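About us

Siltley is a small trading house for dairy ingredients. We buy milk powder, whey and butterfat from co-operatives and we sell them to bakeries, chocolate makers and producers of infant foods who need a steady supply through the whole year. Our work is mostly in the middle: papers, testing, cold storage, and many telephone calls across time zones.

The company was started by 2 families who had both worked in cheese export before. The first contract was for whey powder only, one container, and the customer is still with us. Today we serve 491 customers, and our suppliers collect milk from 1,281 farms. Most of these farms are family owned, and we try to keep the payment terms short for this reason.

We have 2 offices. Siltley in the strict sense is the sales office, where the contracts are written and the prices are followed. The Horkotetti office takes care of quality and customs. Every lot receives its certificate there before it is released, and the colleagues keep a retained sample until the best-before date has passed.

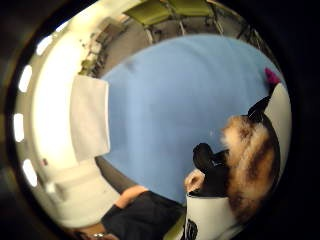
Under the name Lalura we also offer our own line of skim milk powder, in low heat and medium heat grades. It is packed in 25 kg bags or in big bags on request. The Ueda line is newer and contains lactose-free powders, which are asked for more and more by the makers of sports drinks and ready meals. Both lines can be ordered together in a mixed container.

Quotas and tariffs change often in our trade, and a buyer can lose a good margin by reading one line wrongly. Each May we send our customers an overview of the import rules for the coming season – it is free of charge, also for those who are not buying from us yet.

Samples and specifications are sent on request. Please write which product you use now and for what application, so that we can propose the right grade. The telephone is answered from 8 am to 4:30 pm.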